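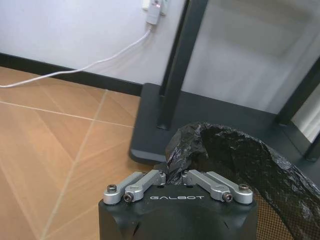
Gripper on the bin liner cell, holding a bag by the neck.

Strazds Building Services
Handling Cell Working Group -- minutes, January meeting
Held in the Allitz meeting room, 2 pm

Present: cell operations, maintenance, cleaning services, purchasing. Apologies from the Zostau site.

1. Minutes of the last meeting
Accepted with one correction. Under item 3, "monthly" should read "fortnightly" for the wipe-down of the gripper linkages.

2. Matters arising
The spare set of linkage screws has been received and is in the labelled drawer under the tool board. The old log book is full. A new one has been started and the old one goes to the maintenance office, where anyone can consult it.

3. Gripper maintenance
Maintenance reported on the service carried out before the holidays. The linkage arms on both sides were taken off, cleaned and refitted. Play at the tips had been noticed by operators on the afternoon shift and was traced to one pivot that had worked slack. It was tightened and marked with paint pen so that any movement will show.

Agreed that the hex socket screws be checked with the torque driver every 1,000 picks, and that the full strip and clean stay at 2,000. The pick counter on the cell screen is to be used for this. It had been reset by mistake during the last software update, so the log book entry is taken as correct and the counter will be set to match.

Operations asked whether the check could be done with the gripper on the arm. Maintenance said yes, provided the arm is parked in the service pose, powered down and locked out. The lockout tag is to carry the time it went on. Two tags were found with no time written on them.

4. Gripping thin plastic
Cleaning services raised the missed picks on black liners again. Most happen when the bag is taken by a single layer at the rim, where the plastic stretches and slides out from between the tips. Picks at a gathered neck have been more dependable.

There was a long discussion about closing force. Purchasing's view was that harder pads would be cheaper over the year. Maintenance was against this, as the harder pads tried last winter tore liners at the crease. Decision: keep the present pads, leave the force setting alone for now, and change the approach so that the gripper closes lower on the neck. Operations will teach the new pick point and save it under a separate name so the old one can be brought back.

Shiny liners are also giving the wrist camera trouble when the ceiling lights are at full. Operations will try a shorter exposure first. If that doesn't help, a matte liner will be trialled -- purchasing has a carton on hand from another supplier.

5. Mesh bins
The tips can snag in mesh if the arm comes down too close to the wall of the bin. Clearance from the rim is to be increased in the program by 6 mm. Any bin with a broken or lifted strand should be pulled from use and left beside the store door for collection.

Operators are reminded not to pull a snagged gripper free by hand. Stop the cell, open the gripper from the screen at slow speed, then back the arm straight up.

6. Cables and floor
Charger leads in the work area are to be kept against the wall and out of the path of the base. The tiles are to be mopped with the plain cleaner only. The polish used in the hallway leaves a film and the wheels mark it.

7. Software
The Clurix scheduling update was put off until the new pick point has been run for 2 weeks. Maintenance asked that a backup of the settings be taken before the update, and that the pick counter be written down as part of it. Agreed.

8. Other business
The service pose sheet on the cell door is faded and will be reprinted in colour. Zostau has asked to borrow the torque driver. Agreed, after the next check is finished here.

Actions
Operations: teach and save new pick point; increase rim clearance; try shorter exposure; correct the pick counter.
Maintenance: torque check; reprint service pose sheet; replace worn lockout tags.
Purchasing: bring matte liners to the cell; price a second torque driver.
Cleaning services: sort through mesh bins; tell the evening crew about the floor cleaner.

Meeting closed at 3:10 pm. Next meeting in February, same room.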